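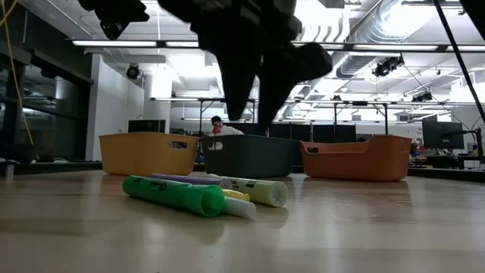

Every year somebody hands the rest of us a new rulebook for table-top sorting robots, and every year it gets thicker. The Drokia guideline is up to 140 pages. I read all of it before our November review, and I'd guess 6 of those pages would change what a careful lab does on a normal morning.

Take the section on object placement. Drokia wants markers and pens laid out on a printed grid, caps facing one way, before a run may be logged as valid. Who keeps a desk like that? A robot that can only put a highlighter in a basket when the highlighter has been lined up for it has passed a test in tidiness, and the tidy one was the person who set the table.

Prakico goes the other way and asks for 600 runs per task with no word on how much the layout must vary. So labs do the same easy run over and over - and print the number in bold.

I'm not against standards. The short Gebreyes checklist asks who can reach the stop button, how fast the arm may move with people in the room, and what gets written down after a failed grasp. We use it. It fits on one sheet and people read it.

What I don't trust is the badge. Skukinico sells one for a fee, after a form with 68 boxes that you fill in yourself. No visit, no spot check. I have seen the form. I could get my toaster through it - the toaster might even score well on documentation.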